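Zetero Planner — motion planning software for two-arm cells

Zetero Planner computes paths for two robot arms which share one table. You give it the model of your cell and a list of tasks, and it returns a timed path for each arm, checked against the other arm, the table and the parts.

The software runs on a normal office computer with Linux. A connection to the real controller is needed only for the last step — the export. Planning and simulation can be done completely offline.

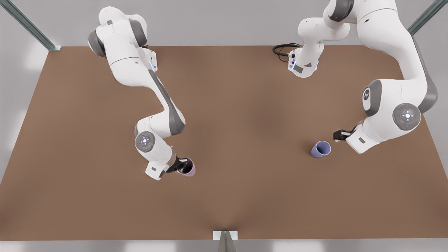

The task editor works with objects and not with joint angles. You name a part, choose which arm must take it, and the planner looks for a grasp that both arms can live with. In the cup task the right arm already holds the pink cup, while the fingers of the left arm are open beside the blue one, which lies on its side. For a lying part like this the planner tries up to 66 approach directions and keeps the 3 best. You can change both values in the settings.

What is in the licence:
Planner and task editor for one cell
Viewer for simulated runs
Export module for Kalham controllers
Updates until the end of November

Limits: 4000 path points per task, 2000 in the trial version. Moving belts are not supported yet.

Price on request. For technical questions please write to Rizwan Jadoon, for orders and trial keys to Jawad Baloch.

Page updated Fri 5 May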